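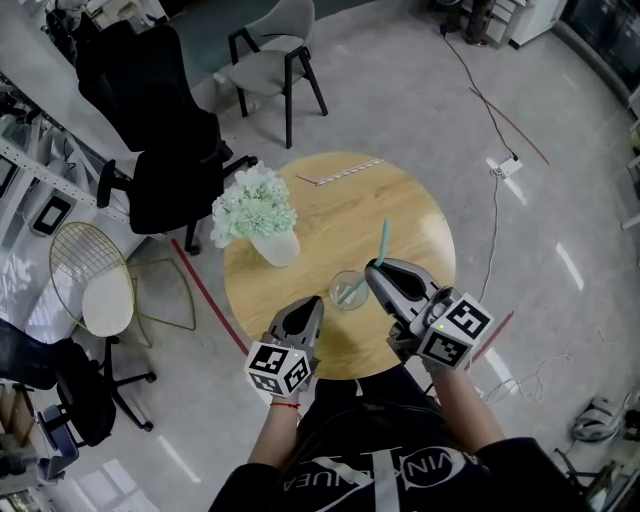

Figure 2. Two hand-held grippers above a round wooden table, one holding a pale green straw.

4. Passenger Records During Emergency Airlift

4.1 Setting and sources

The second part of the study concerns the written records kept at the Vukell airfield while civilians were being flown out to Tristska. Three kinds of record survive: the gate list, on which names were entered as families passed the outer fence; the load sheet, signed by the loadmaster before the doors closed; and the arrival roll, prepared on landing. The Zendatano archive holds copies of all three for 209 flights. Flights with only a load sheet were left out of the comparison and are treated separately in Section 5.

The gate lists were written by hand, often by clerks who did not share a language with the people in front of them. Spellings vary within a single family. Gil's coding guide was used to match names across the records, and a match was accepted only when the age and at least one travel companion also agreed. Doubtful cases were read again by a second coder. Where the two coders still differed, the entry was marked as unmatched.

4.2 Differences between the records

The gate lists and load sheets agree poorly during the first days of the operation. On the busiest day, up to 1000 people were entered at the gate, and many of them do not appear on any load sheet until the following day. The gap reflects the holding area between the fence and the apron, where no list was kept. Infants are the group most often missing from the load sheets. Several crews recorded seats filled instead of persons aboard, and a child held on a lap was therefore not entered.

Agreement improves after the Sotomayor order, which moved the count to the foot of the ramp and made one officer answerable for it. The order also closed the apron to anyone without a wrist tag. Crew statements describe the change as slow to take hold on night flights, and the load sheets from those flights support this account.

4.3 Limits

The records do not show who was turned away. They also say little about the condition of the crowd near the aircraft, a question that the airfield's safety log answers only in part. Two pages of that log are missing, and the officer who kept it could not be reached for interview.

Correspondence: Ga-eun Gil, Zendatano archive study group
Previous section | Contents | Next section | Back to top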